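October
By Denley Howells

I had been meaning to visit the Salima repair hall for the better part of two years, and every time the open day came round there was a birthday or a leaking gutter. This time I put it on the kitchen calendar in red pen and went, and I am so glad I did, even with the parking (there are 90 spaces, and I believe I circled past every one of them before somebody pulled out and waved me in).

The hall is in the old Avero carpet warehouse, down past the feed store, and it still has the big sliding doors and a bit of that wool smell when the heaters are on. You come in past a coat rack and a table of very good oatmeal cookies, and then you are handed a sticker with a number on it. Mine was 4, so I was early, which never happens to me.

What I wanted to see was the computer side of things. The people at Salima take in office machines that have been retired, clean them up, test them and pass them along to schools and libraries across the county. The sign by the door said 2,315 so far, and I stood there a moment trying to picture all of those towers lined up in a row. It would go a long way down our street!

Our guide took us through the hall in the order a computer goes through it. First comes the cleaning bench, with soft brushes and a vacuum that sounded like a small airplane. I learned that I have been neglecting the back of my own machine shamefully. All those little vents are there to let the air through, and when they fill up with lint the whole thing runs warm and the fan has to work twice as hard. I have a long-haired cat, so I took this rather personally.

After the cleaning comes the part I liked best, which is the hooking up and checking. Every tower gets turned around so its back is toward the work, and then the connections are gone through one after another. I always thought of the back of a computer as the ugly side, the part you shove against the wall and forget, but it is a cheerful sort of place once you start looking, with the round sound jacks in their different colors and the USB ports nearby.

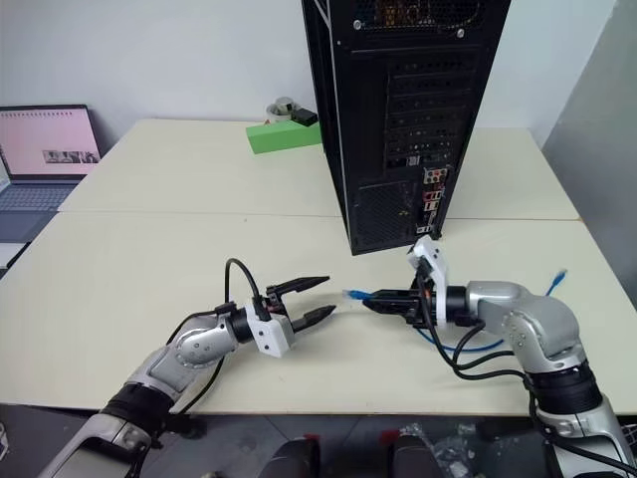

The network cable got a good ten minutes all to itself, and I could have listened to twenty. The plug on the end is called an RJ45 (I wrote it on my sticker so I would remember), and it has a tiny plastic tab that clicks when it is seated properly. If you don't hear the click or feel it, push again. If the tab has snapped off, the plug may sit in there looking perfectly fine and then slide out the minute somebody moves the desk. I have a cable at home with exactly that trouble, and for years I have been blaming the phone company.

We were each given a short practice cable to try. You hold it by the plug and leave the cord alone, and you line it up before you push. I got mine in upside down on the first go, which made the woman next to me laugh, and then she did the same thing. The guide was very patient with us and said the blue ones were his favorites, mostly on account of being easy to find when they fall behind something.

From there it was on to the screen testing, which was dim and a bit crowded, and then the packing room, where the towers that pass are wrapped and boxed for delivery. There were 9 boxes waiting by the door for a school over the river, each with a handwritten card taped to the lid. I read a couple of them and they were lovely, just a line or two wishing the new owners well.

The tour took some 90 minutes with the stops, and I would say wear comfortable shoes, as the floor is bare concrete and there are only a few chairs. Bring a sweater too. They'll take old keyboards and cables at the front desk if you have any lying in a drawer, though no printers, please, they were quite firm about the printers. I had a bag of odds and ends in the trunk and they were happy to have it.

I bought a refurbished mouse on my way out and ate a second oatmeal cookie in the car. The next open day is in the spring, and my sister is already talking about coming along with her old laptop.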